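Gravell Threshold Ramp, Modular Series 2

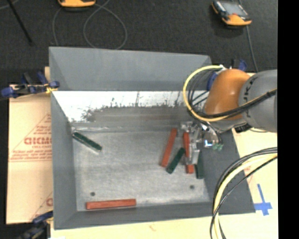 Gravell threshold ramps bridge the height difference between a floor or path and a door sill, so that wheelchairs, walkers, rollators and strollers can pass without being lifted. The Series 2 is intended for permanent or semi-permanent use at building entrances, interior level changes, patio doors and portable classrooms. It is sold by the section. Sections are joined on site and can be taken apart and reused at another door.

Manufacturer: Jitside
Product family: Gravell
Article number, standard section: GR2-545
Article number, wide section: GR2-851

Construction

Each section is a single aluminum extrusion with a ribbed upper surface and a closed underside. The ribs run across the direction of travel. The leading edge is beveled so that small front casters roll onto the ramp without catching. Side edges are finished with a press-fit end cap in matte gray or yellow. The yellow cap is recommended where the ramp sits in a corridor and people may approach it from the side.

Sections are joined with a tongue along the upper edge and a matching groove along the lower edge. A set screw at each end locks the joint. No adhesive is used between sections.

Dimensions

Standard section, overall width: 545 mm
Wide section, overall width: 851 mm
Maximum assembled rise: 61 mm
Height adjustment at the sill: by rubber-footed leveling screws, two per section
Joining hardware: included

Two standard sections may be placed side by side with the coupling strip (ordered separately) to serve a wider opening. Standard and wide sections have the same profile and can be combined in one run. Measure the clear opening with the door at 90 degrees, including any projection from the door hardware. The assembled ramp should be at least as wide as the clear opening. A ramp narrower than the opening leaves a drop at one side and should not be installed.

Selecting the rise

Measure from the finished surface on the approach side to the highest point of the sill. Take the measurement at both jambs and at the center. Outdoor slabs are often pitched for drainage, and the three values may differ. Order to the largest value and take up the difference with the leveling screws.

For rises above the maximum given here, use the Cudari platform range, which includes handrails and a level landing. Do not stack Series 2 sections on blocks, lumber or paving to gain height.

Slope

The slope depends on the rise and on the number of sections in the run. A longer run gives a gentler slope and is easier for people who propel their own chairs. Slope limits are set by the code that applies to the building, and they differ between new construction, alterations and private homes. The purchaser is responsible for checking the limit with the local building department before ordering. Our order form asks for the rise and the available approach length, and we return a drawing with the resulting slope marked on it.

Check the space at the bottom of the ramp as well. A person using a wheelchair needs level ground there to stop and turn, and a ramp that ends against a planter, a curb or a parked car is of limited use.

Surface finish

Mill finish: for interior use and covered entrances.
Anodized: for general exterior use.
Grit-coated: for exposed exterior use and sites with frequent rain or frost.

The grit coating is applied at the factory and cannot be added to a ramp already in service. It wears first along the wheel lines. Inspect it twice a year at busy entrances and replace individual sections when the coating has worn through to the metal. Adhesive safety tape may be used on mill finish sections as a temporary measure.

Installation

1. Clean the approach surface and the face of the sill. Remove loose paint, moss and old sealant.
2. Lay out the sections without fastening them and confirm that the door swings clear of the ramp.
3. Join the sections, starting at the sill and working outward. Tighten the set screws by hand only at this stage.
4. Adjust the leveling screws until the top edge is flush with the sill and the ramp does not rock.
5. Tighten all set screws.
6. Fasten the ramp through the pre-drilled holes. Use masonry anchors on concrete and stainless wood screws on decking.
7. Fit the end caps.

Interior ramps on finished floors may be installed with the non-slip underlay instead of anchors, provided the door is not a fire exit. On a fire exit the ramp must be mechanically fastened.

If the door has a bottom seal or sweep, check that it still closes against the sill – on some older doors the seal has to be trimmed or raised.

Maintenance

Sweep grit out of the ribs and rinse with water. A mild detergent may be used. Do not use wire brushes on the grit-coated finish. Calcium chloride ice melt is acceptable on anodized sections if it is rinsed off within a few days. Rock salt shortens the life of the set screws. Retighten the set screws one month after installation and once a year after that.

Accessories

Coupling strip, side by side
Non-slip underlay, cut to length
End cap set, gray or yellow
Ñahui tactile warning strip, self-adhesive, for the top and bottom of the run
Spare set screws and hex key

Ordering and lead time

Mill finish and anodized sections ship from stock. Grit-coated sections are made to order, with the lead time confirmed in writing. Orders placed in August may take longer, when most school districts have their work done. Returned sections are accepted if they have not been drilled or cut.

Technical questions: Daithí Brophy, product engineering
Quotes and drawings: Lumturie Dimitrov, sales office

Data sheet revised Nov 28, 2019. Earlier versions list a rubber end cap that is no longer supplied. The current caps fit all Series 2 sections but do not fit Series 1.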